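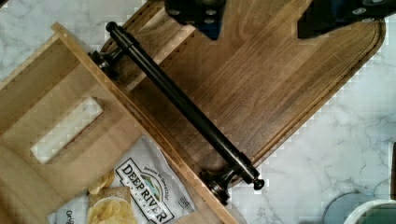
Cutting board with a juice groove, on a marble worktop.

How to oil a wooden chopping board
By Sorcha Egan

You need food-grade mineral oil, two lint-free cloths and a sheet of 400 grit paper. Allow an evening, plus the night for drying.

Wash the board in warm water with a little washing-up liquid. Do both faces, even if you only ever cut on one. Dry it with a towel and stand it on its edge until the next day.

Rub any rough patches lightly with the paper, going with the grain. Wipe off the dust with a barely damp cloth and let the board dry again.

Pour on a small pool of oil and spread it in straight strokes. Work it into the groove with a fingertip and don't miss the ends, which soak up the most. Leave for 40 minutes, wipe off what is left and turn the board over.

A dry board may want a second coat. Stand it up overnight before use.

Olive and sunflower oil go sticky and start to smell, so keep those for cooking. In our kitchen at Rivham the boards get oiled once a month, and more often from June if the weather is dry. Never put one in the dishwasher.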